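Where Does Salt Come From?

June
By the Clurley Kids Desk

Filed under: Food & Earth, Ages 8 to 11

Salt is on chips. Salt is in bread, in cheese, in soup, in the sea and in your tears. It's a rock, too. The only rock most people eat on purpose.

So how does it get from wherever it was to the shaker? Two main ways. Either you let the sun dry up some seawater, or you dig.

First, what is it?

Table salt has a science name, sodium chloride. Sodium on its own is a soft silvery metal that fizzes like mad in water. Chlorine on its own is a greenish gas that is poisonous to breathe. Stick the two together and you get something you can sprinkle on popcorn. Chemistry does that a lot. Two things join up and the new thing behaves in a completely different way.

Get a magnifying glass and look at some grains on dark paper. Most of them are little boxes. Tiny cubes, some with the corners knocked off. That's because the sodium bits and the chlorine bits line up in rows, like eggs in a carton, and then more rows on top. Big chunks of salt from a mine can be cubes as well, some as big as your fist.

Why is the sea salty?

Rain. Weird answer but mostly it's rain. Rain falls on rocks and wears away very small amounts of them. Those bits wash into streams, then rivers, then the ocean. River water has salt in it, just so little you can't taste it. More comes out of cracks and volcanoes on the sea floor.

Then the sun heats the sea and water floats off into the air as vapor. The salt can't do that. It stays behind. This has gone on for a very, very long time, so now there is a lot of it down there.

Why doesn't the sea keep getting saltier and saltier, then? Some salt gets buried in mud at the bottom, and some gets trapped when a bay dries up. What comes in and what goes out are pretty close to even.

Sun salt

The town of Skukport has 3,195 people and 70 salt ponds. The ponds are wide and flat and very shallow. You could stand in most of them and not get your knees wet. (Don't, though. Salt water stings every scratch you forgot you had.)

Here's how it works. In spring the workers open a gate and let seawater into the first pond. Sun and wind take some of the water away. What's left is saltier, so it gets moved along to the next pond. Then the next. By the last row the water is so salty it can't hold any more, and crystals start growing on the bottom. Salty water like this is called brine.

The ponds change color on the way. Blue-green at the start, then orange, then pink. The pink comes from tiny living things that love salty water. Most creatures can't stand it but they do fine. Brine shrimp live in the middle ponds, and birds come to eat the shrimp. Good place for bird watching if you bring a hat.

When the crust is thick enough they drain off the leftover brine and scrape up the salt. It goes into big white heaps that look like snow. Then it gets washed – in more salty water. Fresh water would just dissolve it all again and thats a whole summer gone.
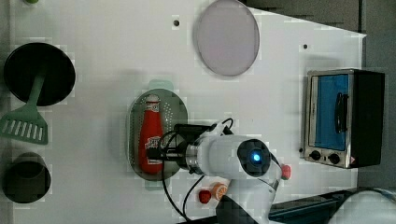 Does salt ever go bad?

Plain salt keeps for as long as you like, because germs can't grow in it. It might clump together if the air is damp, but you can break up the lumps and use it as normal.

Rock salt

Now the digging kind. Long before there were people, there were seas in places that are dry land today. Some of those seas got cut off and dried up. They left thick layers of salt behind, and mud and sand piled on top, and over millions of years it all got squashed down and buried.

The mine at Peton goes down 2,000 feet. The salt down there is the floor, the walls and the ceiling. Mostly gray, because of bits of clay mixed in, with clear patches here and there that light shines through. Miners don't dig out all of it. They leave huge square pillars of salt standing to hold up the roof. From above it would look like a city map, with streets going around blocks.

It's dry in there. No plants, no bugs. The trucks are driven around underground and they got down there in pieces, then were put together at the bottom.

There's an older mine at Belmonte where visitors can go in. No trucks in that one. You walk down 502 steps, and yes, there's an elevator back up. Some of the old tunnels have benches carved out of salt. Kids always lick the wall. Please don't lick the wall, a lot of other kids got there first.

A third way

OK, I said two main ways. Some salt gets pumped. Workers drill a hole down to a buried salt layer and send water down it. The water dissolves the salt, and the brine is pumped back up and boiled in big closed tanks until only crystals are left. A lot of the very fine, even table salt in stores is made like this. Quick, clean, and it doesn't matter if it rains.

What do people use it for?

Eating is the part we think of but it's a small slice. Lots of salt goes on icy roads. Salty water needs to get colder than plain water before it freezes, so salt helps ice melt. It only works down to a point. If it's bitterly cold, salt doesn't do much, and road crews use sand for grip.

Factories use heaps of it too. Soap, glass and paper all need chemicals that start out as salt.

And before fridges, salt kept food safe. Pack fish or meat in it and the salt pulls water out. Germs need water. No water, no germs, or a lot fewer anyway. That's why ham and salted fish could go on long ship trips. Pickles, same idea.

Do we need to eat it?

Your body needs a little. Nerves use it to send messages and muscles use it to move. You lose some when you sweat, which is why sweat tastes the way it does. Most of us get plenty from regular food without adding any. Too much for years and years can be hard on your heart, so a small pinch is fine and a snowdrift isn't.

Animals need it as well. Deer and goats will walk a long way to lick salty rocks. Farmers put out salt blocks for cows.

Try it: grow your own

You need warm water, salt, a jar, a spoon, a piece of string and a pencil. Ask a grown-up to help with the warm water.

1. Fill the jar halfway with warm water.
2. Stir in salt, a spoonful at at time. Keep going until no more will disappear.
3. Tie the string to the pencil. Lay the pencil across the top so the string hangs in the water.
4. Put it on a sunny windowsill. Leave it alone. Really, no poking.

Check it every day. Crystals should start on the string and maybe up the sides of the jar. Could be a few days, could be over a week. Slow drying makes bigger cubes, so if you want large ones, try a cooler shelf.

Don't eat the crystals, the string has been who knows where.

Words to know

Brine – very salty water.
Crystal – a solid with its tiny parts lined up in a neat repeating pattern.
Dissolve – to mix into a liquid so well you can't see it anymore.
Evaporate – to turn from liquid into vapor and go off into the air.
Vapor – water when it's a gas.

Last updated: June, 4:15 p.m.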